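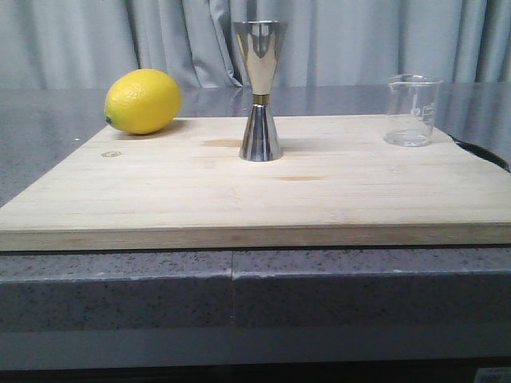 Randa Hourani says you should always squeeze the lemon last, after everything else has been measured, and that most people who tell her they don't like sour drinks have only ever had old juice. She told me this before I'd even got my coat off, so I knew we'd get along.

Randa mixes drinks at home in Tustville, mostly without alcohol, and she's been writing her recipes down in the same notebook for years. She's up to 254 of them. "Maybe 58 are any good," she says, and laughs. "The rest I keep so I don't make them again."

I wanted to talk about measuring, because I'm a pourer. I splash. Randa does not splash! She uses a steel jigger for the syrups and a little glass beaker for the juice, and she'll happily talk about both until your ice melts.

"A jigger is for when you know the recipe," she says. "You fill it to the top, you tip it, you're done. The beaker is for when you're still working it out. I can squeeze a lemon into it and see what I got, and some lemons are just stingy."

So does she roll them on the counter first, the way my mother did? "Sure, if it's been in the fridge. Press hard. Then cut it across the middle - not end to end, please."

Her friend Mireille Kanaan got her started, one July when it was too hot to cook and the two of them lived on lemonade and toast. They argued about sugar the whole month. Mireille wanted 2 spoons in a glass, Randa wanted one, and they still haven't settled it.

I asked what she'd tell a splasher like me. She thought about it for a while, wiping down the counter.

"Measure the lemon," she said. "Splash the water if you have to splash something."

I've been doing it her way all week, with Mireille's sugar.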